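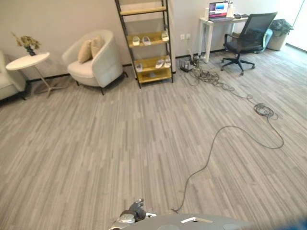

Kirnero is a small collection of notes on keeping houseplants alive in rooms that weren't built with plants in mind, and this file is meant to tell you what's in it, where it came from and how you might use it. I started it because every care guide I owned seemed to assume a greenhouse or at least a big south window, and most of us have something closer to a sofa, a side table and a stretch of beige wall. A small dark vase of leafy green-and-yellow sprigs on a round white table, fanned up against the wall like that, is very much the size of thing these notes have in mind (you won't find much on six-foot palms, I'm sorry to say).

What's inside

There are 200 entries covering 40 kinds of plant, so some of the popular ones, pothos especially, come up again and again. Each entry is one line in notes.csv and gives the plant, the room, the distance from the nearest window in feet, how often it was watered, and a free-text remark. The remarks are my favorite part and they run from one word ("sulking") to a whole paragraph about a radiator. I've fixed spelling where it got in the way and otherwise left them alone.

The file lights.csv is shorter and only covers the rooms with no window at all. It came out of the Sunanent swap table, where people kept asking me about office lamps, and it's still a bit patchy.

Where the notes came from

Most were written on paper cards at the Hendon plant exchange and typed up afterward over a good many evenings. The rest were moved over from Laryea, my older list, which used a different scale for light. I converted those by hand, going from its 4 levels to the 2 we use now (bright and dim), and you can still see the old value in the column called light_old if you'd like to argue with me!

Things to know before you use it

Watering is written as days between waterings, and a blank means the person didn't say. Please don't read it as zero. Plant names are the everyday ones, so "ivy" may mean several different plants. Nothing in here has been checked for safety around cats or dogs, so do look that up elsewhere before bringing anything home.

Changes

2025-08-29: merged the June cards, renamed "spot" to "room", took out a fern that had been entered twice.

Still to do: the bathroom entries need sorting, and the remarks on misting contradict each other all over the place.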